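Bramireck Hand-Held Gripper: An Afternoon at the Open Day

6 min read

Bramireck holds its open day on a Sunday in August, at the old seed warehouse in Bernalthorpe. I went to try one product, the hand-held gripper the company sells for recording household tasks, and I had it on my right arm for most of the afternoon. I have used two other tools of this type at work, both of them lighter and both of them worse at cloth.

The price on the sheet was $2,833 for a single unit with charger, case and a year of software. A left and right pair costs twice that. There is no discount for buying two, and I asked.

The day was split between a short talk downstairs and a set of stations upstairs. Hiwot Tamiru gave the talk. She runs the task library at Bramireck and spent most of her time on folding, where she said their customers have the most trouble. A person folds a sweater without looking. When the same person does it with two narrow fingers and a trigger, every habit has to be changed. She showed a chart of failed grasps by fabric, and ribbed knits were near the bad end, behind only satin. I would have liked a copy of that chart but it was not in the handout.

Upstairs each visitor got a 40-minute slot. The stations are set up like rooms in a home, with ordinary clutter left on the shelves, and you work at whatever table you are given. My slot was with Anong Phromma, who fitted the strap, showed me the trigger once and then let me get on with it. I appreciated that. At the Mastcombe show last year I was talked through every squeeze.

The fingers are the good part. They are narrow and upright, and they will take the edge of a garment without bunching up half the sleeve along with it. On knitwear I could pinch a ribbed hem, lift it and lay it back over the body with a fair amount of control. Thin T-shirt cotton was harder. I picked up two layers when I wanted one at least as often as I got it right, and Anong said that was normal for a first session. She told me to come in lower and close more slowly, and it helped.

Trigger pull is firm. After half an hour I felt it in the base of my thumb. There is a lighter spring available as a spare part, but it has to be fitted by Bramireck and the unit is gone for 6 working days. I think it should be in the box.

The housing is wide. This is my main complaint. It spreads well out to both sides of the fingers, and when you reach down to a garment lying flat it covers a lot of what you would like to see. I kept leaning over to check where the near edge had gone. On an open table you get used to it. In a drawer or a laundry hamper I could not get the angle I wanted, and I gave up on the hamper task before the end of my slot.

Weight is fine for short runs. The battery sits toward the wrist and the balance is better than on the Ntuli model I use at work -- the Ntuli pulls forward and I end up holding it with both hands. Noise is low. The strap has a rough inside seam that left a mark on my forearm, so wear long sleeves.

I spoke with two other visitors over coffee. Noeline Hapeta runs a small lab that works on bed making, and she had already ordered a pair. She was happy with the fingers and had no opinion on the housing, as sheets are big and she rarely needs to see the near edge. Arnout Van Wijk was less keen. He works on kitchen tasks and wanted a wider opening for jars, and he said he would wait for the next version. Bramireck would not give a date for one.

The open day itself was well run. Slots started on time, there was enough parking, and questions about price got straight answers. The upstairs floor was warm by three o'clock and could have used a fan.

I would buy this for cloth work on a table. I would not buy it as a lab's only gripper. If you want to try one before paying, write to Eftychia Rallis at the Bernalthorpe office, who books weekday slots for people who missed the open day.

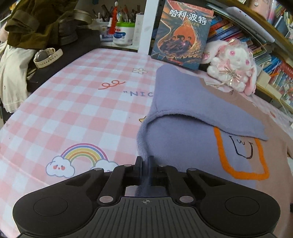 The Bramireck gripper on a folded knit at one of the upstairs tables.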